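Fosby hand grippers, two weeks in
Posted Monday, August 12, 2019

I said I would write up the Fosby grippers once I'd had proper use out of them, so this is that post. They come as a kit from Engebretsen, two to a box. You hold one in each hand, squeeze to close the fingers, and record yourself doing a job so that a robot arm can later be taught from the recording. I paid for mine.

The box has 2 printed frames, 20 bushings, a bag of screws and a roll of padding. The instructions run to seven pages and are mostly clear. Page four has the linkage arms the wrong way round. I wrote to Engebretsen about it and Mimoza Trajkovski replied the same afternoon with a corrected drawing, so full marks there. Allow an evening for the first gripper and half that for the second.

Once built, the movement is good. The brass bushings make the difference. My old Bovano pair ran plastic on plastic and had gone sloppy by December. The Fosby links still have no play that I can feel. The weight is fine for short sessions, although my wrists know about it after an hour.

The padding is the weak part. It's a grey strip that you cut and stick to the inside of each finger, and it starts to fray early. I've been trimming the loose bits with nail scissors. I would rather pay a bit more and have moulded pads.

For testing I stuck to kitchen things. Mugs are easy, and so are boxes. Plastic food tubs are harder – the walls give when you squeeze and the corners are round, so there isn't much to get hold of. Turning one over takes both hands and some patience.

Same sort of tub, both hands at work:
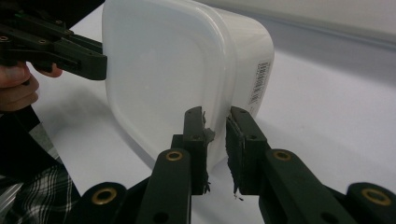
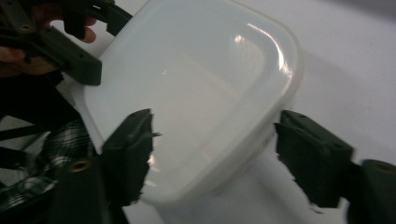 My log stands at 1,986 recordings. Bogdan Pană, who has the Jirmont set, lent it to me for a weekend so that I could compare. The Jirmont is lighter and the fingers are slimmer, which helps with cutlery. It also costs a good deal more, and the spares take an age to come. For tubs and boxes I prefer the Fosby.

The software is basic. It records, it names the files by time and it lets you delete the bad ones. There's no way to add a note to a recording, so I keep a paper notebook next to me. Engebretsen say notes are coming in the next version.

I'm keeping them. I've ordered a second roll of padding and a spare set of screws, having already lost two down the back of the radiator.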